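Print | E-mail

Simulation log, part 4: the two-arm exercise
Posted by Ingrid Nakamura, March 2021

Our club at Plolbridge has no hardware budget this term, so the whole two-arm exercise runs in simulation. Cyril Horrocks maintains the room files and I write the arm controller.

Changes since part 3:

- Raised the physics rate. An 880-step episode now takes 73 seconds on the lab desktop.
- Rewrote the joint limit check. The old one clipped the left wrist and passed the right wrist through untouched, a sign error of mine.
- Switched to a room with more clutter in the background: grid-lined brown wall, dark red wall, streaked white floor, one starry-night sort of picture. Cyril wants the vision code tested against something other than plain gray.

I save a view from the robot's side whenever both grippers point up. It makes a left/right mismatch easy to spot.
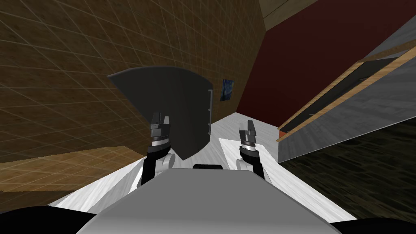

What is left for June

Grip force is still a constant. Leonilde Tavares has a patch that reads it from a table, and I will merge it once the unit tests pass.

Search this blog: enter keywords Go

Contact | © Ingrid Nakamura | Back to top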